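Quiénes somos

Zasar es el taller de robótica de la escuela Sedotdale. Lo forman alumnos de los últimos cursos y antiguos alumnos que siguen viniendo cuando sus estudios o su trabajo se lo permiten. Nos reunimos por las tardes, después de las clases, y durante el curso preparamos un proyecto largo y una competición.

El taller pertenece al departamento de tecnología y lo coordina Elis Prothero, profesora de la escuela. Las decisiones técnicas las toman los alumnos. La coordinadora aprueba las compras, revisa las normas de seguridad y firma las inscripciones.

Cómo empezó

El taller nació como una optativa de electrónica. El primer año se montaron circuitos de iluminación y un seguidor de línea que salía de la pista en todas las curvas a la izquierda. El segundo año se pidió una sala propia, y la escuela cedió la nave que antes se usaba como almacén. Tiene suelo de hormigón, techo alto y un altillo al que se sube por una escalera de madera.

Durante un tiempo el grupo construyó robots pequeños con ruedas. Funcionaban bien sobre una mesa y muy mal fuera de ella. De ahí salió la idea de trabajar con manipulación: coger objetos, moverlos y dejarlos donde corresponde. Desde entonces todos los proyectos del taller han ido en esa dirección.

Qué hacemos

El proyecto actual se llama Clomine. Consiste en enseñar a un brazo robótico a realizar tareas domésticas a partir de demostraciones hechas por personas. El alumno sujeta una pinza de mano con una cámara incorporada, hace la tarea como la haría normalmente y el sistema graba la imagen. Con esas grabaciones se entrena después un modelo, que se prueba en el brazo.

La pinza tiene dos dedos negros y una carcasa clara. La cámara lleva un objetivo de gran angular y va fijada al cuerpo, de modo que los dedos quedan siempre a la vista. El curso pasado se modificó la empuñadura, que cansaba la muñeca en las sesiones largas, y se rehízo el soporte de la cámara, que se aflojaba.

El brazo se llama Vlad. El nombre lo puso la primera promoción y no consta el motivo en el cuaderno del taller. Es un brazo de segunda mano, con 7 articulaciones, y una de ellas hace ruido en frío. Está documentado en la hoja de mantenimiento, con la fecha de cada engrase.

Las tareas de este curso pertenecen al cuarto de baño y la cocina: colocar un vaso, cerrar un cajón, recoger una esponja, colgar un paño. Se eligieron por ser fáciles de repetir y fáciles de evaluar. Cada tarea tiene una ficha con la posición inicial de los objetos, el resultado esperado y los errores que se han visto hasta el momento.

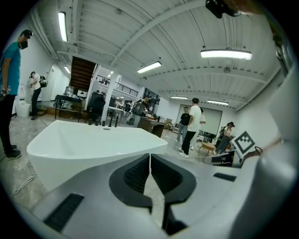 Una sesión de grabación dura una tarde. Antes de empezar se comprueba la batería, se limpia el objetivo y se hace una toma de prueba que se revisa en el ordenador. Quien maneja la pinza no anota nada; otro compañero lleva la hoja de registro y apunta el número de toma, la tarea y si hay que repetirla. Para cada tarea se piden 100 tomas válidas. Una toma no es válida si los dedos salen del campo de visión del objeto antes de cogerlo, si alguien toca el objeto desde fuera o si la grabación se detiene.

Los turnos de pinza son cortos. Con el cansancio los movimientos se hacen bruscos, y eso se nota luego en el comportamiento del brazo. En el primer trimestre se perdió una tarde entera de grabaciones por este motivo, y desde entonces el cambio de turno figura en la hoja de registro.

Después de la sesión se copian los archivos, se descartan las tomas malas y se actualiza la ficha. El entrenamiento se lanza por la noche en el ordenador de la sala. Los resultados se comentan en la siguiente reunión, con las grabaciones del brazo delante.

Cómo nos organizamos

El taller trabaja en 3 grupos. El de mecánica se ocupa de las pinzas, los soportes y el mantenimiento del brazo. El de software lleva la grabación, el entrenamiento y las pruebas. El de datos prepara las fichas, organiza las sesiones y revisa las tomas. Los alumnos nuevos pasan unas semanas por cada grupo y luego eligen. Se puede cambiar de grupo al terminar el trimestre.

Cada grupo tiene un responsable, elegido por sus compañeros para un curso. El responsable reparte las tareas, guarda la documentación y habla con la coordinadora cuando hace falta material. El cuaderno del taller es común a todos. En él se anota lo que se ha hecho, lo que ha fallado y lo que queda pendiente, con letra legible.

La competición

En noviembre participamos en el encuentro de manipulación para centros de secundaria de la comarca. Los equipos presentan un robot que debe completar una serie de tareas en un espacio que no conocen. Cuentan el número de tareas acabadas, el tiempo y la memoria escrita.

En la última edición Vlad obtuvo 42 puntos y quedamos hacia la mitad de la tabla. Falló en el cajón, que tenía un tirador más estrecho que el de nuestras pruebas, y perdió tiempo en la esponja. La memoria fue la parte mejor valorada. Para la próxima edición se están grabando las mismas tareas con tiradores, vasos y paños distintos, y también con otra iluminación.

El equipo que viaja a la competición se decide en la reunión de octubre. Se tiene en cuenta la asistencia y el trabajo hecho durante el curso. Los demás participan en la preparación y en la redacción de la memoria.

Normas de la sala

Para usar el brazo hay que haber hecho la sesión de seguridad. Nadie trabaja solo con él, y siempre hay una persona junto al pulsador de parada. Las herramientas se devuelven a su sitio al acabar. Los cables que queden en el suelo se recogen antes de cerrar.

No se come en las mesas de trabajo. Las mochilas pueden dejarse en el altillo.

Las grabaciones se usan solo dentro del proyecto. Las familias firman una autorización al principio del curso, y quien no desee aparecer en ellas puede trabajar en otra zona o en otro horario.

Quién puede participar

Pueden apuntarse los alumnos de Sedotdale a partir del tercer curso. No se exige saber programar. Se pide asistir con regularidad, leer la documentación antes de preguntar y avisar cuando no se pueda venir a una sesión de grabación, que depende de que haya gente suficiente.

La participación es gratuita. La escuela paga el material común y la inscripción en la competición. El transporte al encuentro se cobra aparte, y hay ayudas para quien las necesite. Se solicitan en secretaría con el mismo impreso que las salidas escolares.

Los antiguos alumnos que quieran colaborar deben escribir a la coordinadora e indicar en qué grupo les gustaría trabajar y qué tardes tienen libres.

Inscripciones

El plazo para el próximo curso termina el viernes, 31 de julio de 2026. La solicitud se entrega en la secretaría de la escuela, firmada por la familia en el caso de los menores de edad. Las plazas se asignan por orden de llegada y la lista se publica en el tablón de la entrada.

Las personas que queden en lista de espera pueden asistir a la primera reunión del curso, en la que se presentan los grupos y se hace una demostración con el brazo.

Contacto

Taller Zasar, departamento de tecnología, escuela Sedotdale. Coordinación: Elis Prothero. Las consultas se atienden en la sala del taller, en horario de tarde, o por medio de la secretaría.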